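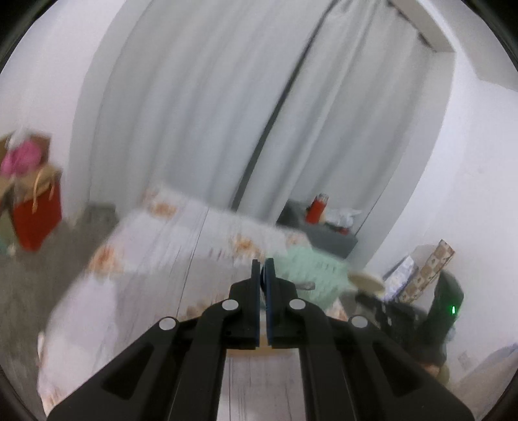
*One of the bedrooms*

I'm looking for two people to help me run my guest house in Mesholm from March until the end of October, and I'd rather find them through a chatty page like this than through an agency. So put the kettle on, because I do go on a bit!

The house is called Cloltico (the previous owners picked it, I never found out what it means, and the sign was too nice to take down). We've got nine bedrooms, a breakfast room that looks out over the harbour and a garden that I keep promising to sort out. Most of our guests are walkers doing the coast path, plus a fair few families in the summer holidays and a birdwatching group from Brustel who come every May and eat more toast than you'd think possible.

## The housekeeping job

This one is 17 hours a week, mornings only, usually starting at half past nine once people have gone down to breakfast. You'd be changing beds, cleaning bathrooms, restocking the tea trays and keeping the linen cupboard in some kind of order. Changeover days are busy and I won't pretend otherwise — there's a lot of stairs and the hoover is heavy. I work alongside you on those days, so you won't be left on your own with a mountain of duvet covers.

You don't need to have done it for a living before. I'm fussy about pillowcases and hair in plugholes, and fairly relaxed about everything else. If you like having the radio on while you work, we'll get along fine.

## The breakfast job

Breakfast is an earlier start, half past six, finishing at eleven. It's cooking and serving both, so you need to be all right with eggs and all right with people before they've had their coffee. I'll pay for your food hygiene course if you haven't got the certificate. The bread comes from Dubey, the bakery at the bottom of the hill, and fetching it is part of the job (they nearly always slip in a bun for whoever turns up).

You'd have two mornings off a week, and we can shift those about if you've got school runs or a college course to fit in.

## Pay and the rest of it

Both jobs pay above the minimum wage, and I'll tell you the exact rate when we first speak so you're not left guessing. You get paid holiday, your breakfast, and a fair share of the tips, which we split at the end of each month. There's parking at the back for two small cars or one badly parked one. The 51 bus stops outside the gate, though the first one is too late for the breakfast shift, so you'd need to live nearby or have your own way in.

I can't offer a room with either job, sorry. I get asked every year.

## How to apply

No CV needed unless you've already got one handy. Write me a few lines telling me which job you fancy, what you've been up to lately and when you could start, and drop it through the door or hand it in at the bakery counter. Put a phone number on it, please — last year I had a lovely letter and no way at all of answering it.

I'll ring everyone back by the middle of February, including the people I can't take on. If we both like the sound of it, you'll come for a paid trial morning and a proper look round the house, and you can ask me anything you want over a bacon sandwich afterwards.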